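About Cindudura

Home > Company > About us

Cindudura takes in used desktop computers, strips them to the parts that can be used again, tests those parts and returns them to service. Whatever fails testing is sorted by material and sent on for recycling. The company works from a single-story unit on Hermans Road in Zustunbridge and has a storage building in Weltitz.

Our customers are offices, colleges, clinics and equipment dealers replacing desktop machines in batches. We don't handle laptops, printers or displays. Desktop towers in standard steel cases are the whole of our work, and the building, shelving and procedures are laid out for them.

What we do with a computer

Every tower is logged at the door under its asset number. If the owner has no asset number, we assign one. The outside of the case is vacuumed, drives are removed into a locked cabinet for erasure, and the tower goes to the teardown area with a printed sheet listing the board model, memory size and power supply rating.

Teardown follows a fixed order:

Side panel off, tower laid flat with the board facing up.
Cable runs checked against the sheet and noted if they differ from the factory layout.
Cooler off.
Memory out and bagged in pairs.
Processor inspected in the socket before it is lifted.
Power leads unplugged at the board, then at the drives.
Power supply out.
Board out last.

The cooler comes off early on purpose. Old thermal paste tells us something about how a machine has been run, and it is easier to read while the processor is still held in its socket. An even gray film is normal. A dry ring with a bare center usually means the cooler was seated badly or a mount had worked loose, and the board is marked for a longer load test.
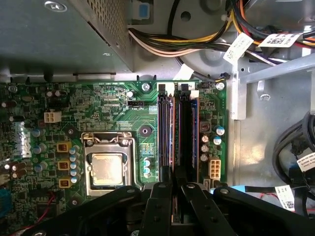

Processor in its socket with traces of thermal paste on the heat spreader. The four-pin fan header above it is marked FAN CPU.

Inspection of the board

Inspection is visual first and electrical second. The visual check covers the capacitors near the socket and along the board edge (swollen tops, leaks at the base, lifted sleeves), the inductors, the four-pin power connector and the fan headers. Browning on a power connector fails the board outright. Dust is not a fault. Neither are missing screws, although they are recorded so that the correct set can be issued at reassembly.

Labels are left where they are. Many cases arrive with barcode labels on the cable bundles from the original assembly plant, and we have found them more reliable than the paperwork when a power supply has been swapped at some stage in the life of the computer. Each code is scanned and the result added to the record. Only labels that identify the previous owner are taken off.

Boards that pass the visual check go to a bench supply for a 29-minute run under load. Temperatures are logged at the processor and at the voltage regulators. A board that restarts, throttles or reports a memory error during the run is tested once more with known good memory. It is not given a third attempt.

Handling

Most of the damage we see on incoming boards was done by earlier service work: bent socket contacts, cracked memory slot latches, fan headers pulled off by the wire. Our handling rules are short and apply to everyone in the teardown area.

Memory slot latches are opened fully before a module is moved.
Connectors are held by the housing and never by the wire.
Plastic release tabs on the chassis are pressed, not pried. If a tab will not move, the case goes to the side rack.
Nothing metal is set down on an exposed board.
A bare processor goes straight from the socket into a tray.

The tables in the teardown area have slatted aluminum tops. Dropped screws tend to settle in the gaps where they can be found again, and the slots take stops and clamps, so a case can be held square while work is done inside it. Tables are grounded at one corner. Ground straps are checked at the start of each shift and the reading is written on the card at the end of the table.
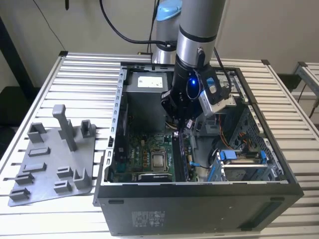
Desktop tower on its side on a slatted aluminum table, side panel removed, with the power supply, board and drive cage exposed.

Cases and small parts

The steel case is often in better condition than anything inside it. Cases with straight rails and working drive latches are washed, dried and stacked for reuse. Drive brackets are kept with the cage they came from, because brackets from different production years look alike and do not always lock. Loose latches, tabs and standoffs go into drawers sorted by case maker and then by part number.

We stock 3,000 small plastic and metal parts under their own line numbers. Dealers can order from this list without sending us a computer. Orders for fewer than 8 pieces ship in a padded envelope, larger ones in a carton.

Cable bundles are checked for continuity and inspected at the connectors. We don't splice or shorten them. A power supply with a damaged lead goes to metal recovery as a complete unit.

Premises

The Hermans Road unit is divided into receiving, teardown, board test, case wash and dispatch, in that order from the front door to the rear. Receiving and dispatch have separate doors so that untested stock does not cross tested stock. The Weltitz building holds finished boards in sealed bags, washed cases, and customer batches waiting for collection. Humidity is logged in both buildings.

Batches are accepted from 9 in the morning. Pallets should be strapped, with towers standing upright and no more than two layers high. Side panels should be fitted for transport even if screws are missing. Please remove keyboards and loose cables before shipping, as these are returned at the sender's cost.

Records

Each batch closes with a report listing every asset number, the parts recovered, the test result for each board and the destination of anything scrapped. Drive erasure is reported on a separate sheet. The annual stock count takes place in February, and no dispatch is made from Weltitz while it is under way.

Related pages: Sending us a batch | Parts list | Test method for boards | Drive erasure | Directions to Hermans Road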